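I got a letter in June from Plirkance, the outfit that runs the retirement plan at my old job, telling me my fund had "outperformed its benchmark in 4 of the last five years." I had over 3,000 dollars sitting in there, so I went looking for the benchmark.

It took a while. The fact sheet names one index on the front page and a "blended reference portfolio" in the notes at the back. The blend is mostly bonds. The fund is mostly stocks. In a good run for stocks, I'd expect my sock drawer to beat that blend if I kept an index fund in it.
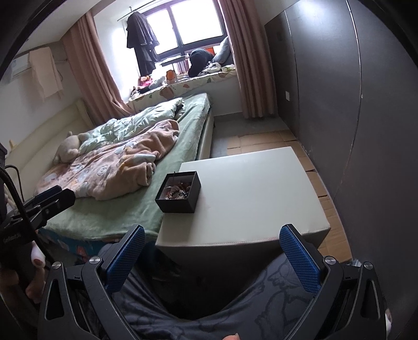
Then there's the matter of fees. The chart is drawn before fees, and the benchmark has none, so the gap on the page is wider than the one in my account. I called and got a polite man named Tharun Devadiga, who agreed the chart was gross of fees and offered to mail me another copy of the chart.

My friend Lajos Magyar thinks I'm being unfair. He says every fund company does it and the blend was probably picked years ago for some dull reason. Maybe so. I'd still like to know who picked it, and whether it was changed after a bad year. The older fact sheets aren't on the site.

I've asked for them in writing. For now the money stays put, mostly out of laziness, and I'm checking the Merneo fund my wife owns next.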